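Small rooms, big promises: a gallery

Titusine sells storage advice by the yard. Boxes with lids, boxes without lids, rails that clip over doors, a leaflet that says a small bedroom can "work as hard as a large one". I have my doubts. I have read the leaflet twice, the second time with a pencil, and I still can't see where a person is meant to put a wet coat.

So this page collects what I have on the small bedroom at Tolosthorpe, a house where the rooms were measured by somebody fond of corridors. The aim was modest: clear the room, fold what could be folded, get rid of what nobody had worn for years, and see how much of the Titusine method survived contact with a real doorway. The method has 11 steps. I gave up on it at step three, which asks you to lay every garment you own on the floor in order of colour. Whoever wrote that has a bigger floor than I do.

A few notes before the gallery, for anyone planning the same job.

On folding. The leaflet wants everything rolled and stood on end, like leeks in a crate. It works for T-shirts and goes badly for anything with a collar. Jeans rolled this way take up exactly as much room as jeans folded flat, whatever the diagram claims, and they come undone if you take one from the middle. I went back to flat piles and felt no shame.

On boxes. The starter set has 13 of them in three sizes, and the lids are not interchangeable. I would buy half that number and spend the rest on decent hangers. The Szabo hangers from the hardware shop cost less than the Titusine ones and are a good deal stiffer — the thin ones bow under a winter coat by the end of the first week.

On labels. I am told labels change everything. Mine said "misc" on four boxes, so I can't report any change.

On daylight. Do the job in the morning. By four o'clock in March you cannot tell navy from black in this room, and I have a mismatched pair of socks to prove it.

On vacuum bags. Skulerville's are the ones everyone recommends, and they do shrink a duvet to something alarming. Whether they keep it that way is another matter. The leaflet in the packet says 24 months. I shall believe that when I've seen it, and I would not put anything with feathers in one for more than a winter.

On asking other people round to help. Mixed results. A second pair of hands is handy for anything above head height and a nuisance for decisions, as each thing you were ready to part with gets held up and admired. Agree beforehand who has the final say on jumpers.

The gallery

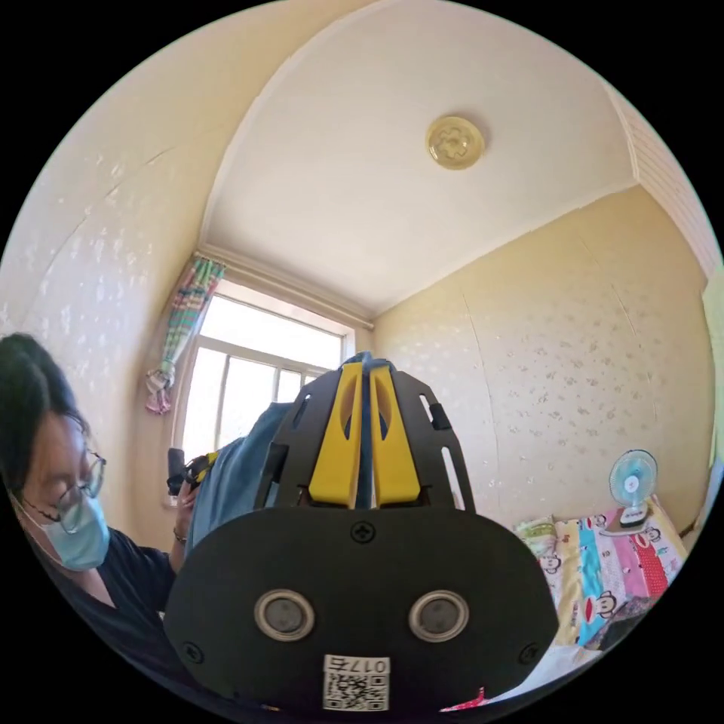
The small bedroom, window end. Mask on, head down, light blue fabric hanging in the middle of it all.

I'd have liked to tell you the room came out twice the size, as the leaflet all but promises. It is the same size. The window helps more than anything you can buy, and keeping tall things away from it is the one piece of advice I would pass on without grumbling. Tolosthorpe's bedrooms get little enough light without a tower of boxes on the sill.

A mask is worth the trouble too, if you're shifting things that have sat still for a long while. I was sceptical about that as well, and then I shook out a blanket from the top shelf.

As for what goes where, I have stopped trusting any plan that was drawn before the cupboard was emptied. Mine had a rail down one side and a shelf over it, and looked very smart on the back of an envelope. The shelf would have stopped the door opening. The rail is still in its packet, and if anyone local wants it, with fixings, they can have it for the price of collecting it.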